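Ticket 2685
Product: Hatex 3-bay portable carport, gray cover
Opened by: Isla Lamont, Brundcombe
Handled by: Amber De Graaf
Status: Open, waiting on part

14/08/2018, first entry (Isla)
The roof of my carport collects rain. I bought it in July to keep water off the car, and it now stores the water directly over the car, in a sort of hammock between the second and third ribs. I push it up with a broom and get a sleeve full. The manual says to "tension evenly" and leaves it there.

Reply (Amber)
Sorry about the pond. Please check that the ridge pole is seated in all 4 couplers. If one has slipped, the cover sags on that side. Also let me know whether the ball bungees go through the grommet and around the pole, or only around the pole.

Isla
Couplers are fine. Bungees go through the grommet and around the pole, except along the back, where my brother-in-law had his own system. I have redone the back. Pond is smaller – more of a birdbath.

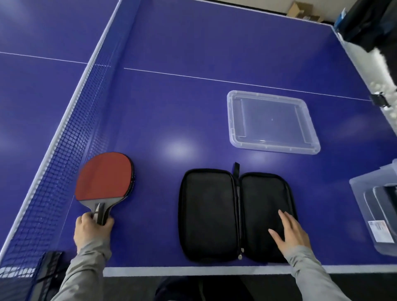
Amber
Progress. Next, loosen the ratchet straps at both ends, pull the cover toward the driveway until the seam sits right on the ridge, then tighten a few clicks per side, swapping sides as you go. Don't crank one side all the way first.

Isla
I had cranked one side all the way first. Seam is now centered. Poured around 100 cups' worth from the garden hose over the top and most of it ran off. One dip left by the third rib, which I now see has a bend in it.

Amber
The bend is your culprit. Replacement rib ordered from the Naidoo warehouse, part listed under Rakonano fittings for reasons that predate me. Please leave the cover slack at that end until it arrives and keep the broom handy.

Isla
Broom is by the door.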